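LIVE MUSIC: ROUTING, DEALS AND OTHER DISAPPOINTMENTS
Week 4 handout: How a tour gets its shape

Read before the seminar. Bring a calculator, or a phone if you can be trusted with one.

1. Where we left off

Last week Su-chen Kwan took you through the three parties to any show: artist, agent, promoter. She was kinder about promoters than I am, having been one. Keep her diagram of who pays whom. You will need it in section 4, where the arrows start going the wrong way.

2. The map is not drawn by a musician

Students tend to assume a tour goes where the fans are. It goes where the fans are, on a night when the room is free, within a drive the crew can legally make, at a fee that covers the van. By the time all that has been settled the fans have become one consideration among several.

An agent begins with anchor dates. These are the shows that pay properly, usually festivals or big-city weekends, and they are fixed first. Everything between them is called routing if you are the agent and Tuesday if you are the bass player.
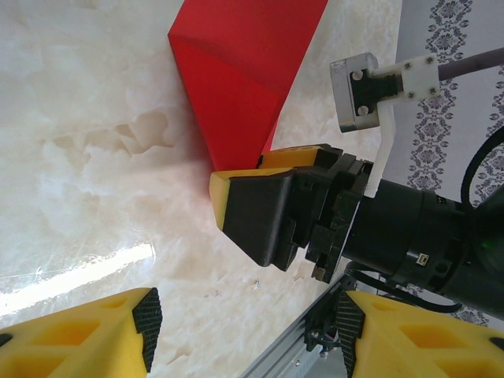 The gaps are filled with smaller rooms at lower guarantees. A day off costs hotel rooms, meals and wages and brings in nothing, so a badly paid show can still be better than a rest. Write down what the day off would cost before you turn down an offer. The band will have views on this and you should listen to them, ideally after you have done the sum.

3. Holds

A hold is a pencilled booking. First hold has first refusal, second hold waits behind it, and so on down to the fifth hold, who is an optimist. If second hold wants to confirm, they challenge, and first hold normally gets a short deadline to confirm or let go.

Case: the Melleo tour. Melleo's agent, Ching-wen Pan, had first hold on a Friday at Trerden and second hold on the Saturday. She wanted the Saturday. So did a tribute act with a very loyal following. Pan challenged, the tribute act confirmed within the hour, and Melleo played the Friday to 258 people in a room licensed for 312. For discussion: was the challenge a mistake, given that she lost nothing she had? Would your answer change if the support act was only free on the Saturday?

4. Deal types

Flat guarantee. The artist gets the agreed fee whatever happens. Simple, and therefore rare above a certain level.

Door split. The artist takes a percentage of ticket income after agreed costs. Read the words "agreed costs" slowly.

Guarantee versus percentage. The artist gets whichever is greater. This is the one that comes up in the exercise and the one people get wrong, generally by adding the two together. 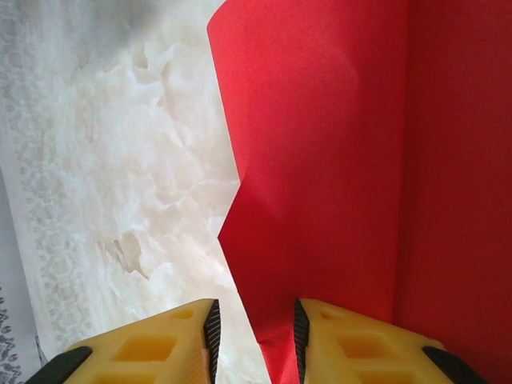

The versus deal turns on the split point, meaning the level of net income at which the percentage overtakes the guarantee. Below it the promoter carries the risk; above it the artist shares the reward. Negotiation is mostly the two sides closing in on that point from opposite directions, like the two yellow gripper fingers in the photo, ridged pads facing each other and a narrow gap left between the tips. The agent wants a high guarantee, the promoter wants a long list of costs, and whatever survives goes in the contract. Tien-fu Su used to say that if both sides came off the phone cheerful, one of them hadn't read the email.

5. Exercise

Trerden sells 258 tickets at 12 pounds each. Agreed costs come to 771 pounds. The deal is a guarantee of 1,500 pounds versus 80 per cent of net. Ignore VAT, which will not return the favour.

Work out the gross, the net, what the artist is paid and what the promoter keeps. Then do it again for a full house of 312. Finally, find the net income at which the split point falls. Show your working. I have seen your answers without it.

6. Settlement

Settlement happens late, in a small office. The tour manager and the promoter go through the costs line by line with receipts. Things to look for: towels charged twice, catering for a crew larger than the one that turned up, and anything headed "sundries". Be polite. You will be back in that office next year.

Both sides sign the sheet. Take a copy before you leave the building.
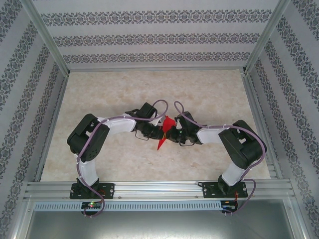 Page last changed: August 2020

7. Reading and seminar groups

Siu-fong Yau's chapter on regional circuits is in the course pack. Skip the appendix unless you enjoy ferry timetables. The sample contract from Brulturo is there too, and clause 9 repays a second look.

Groups A and B are with Kam-wah Liao, group C is with me. If you missed the May workshop on riders, borrow someone's notes on the Kao rider, particularly the page about soup.

Exercise answers go in the box outside the office by noon on the day before your seminar.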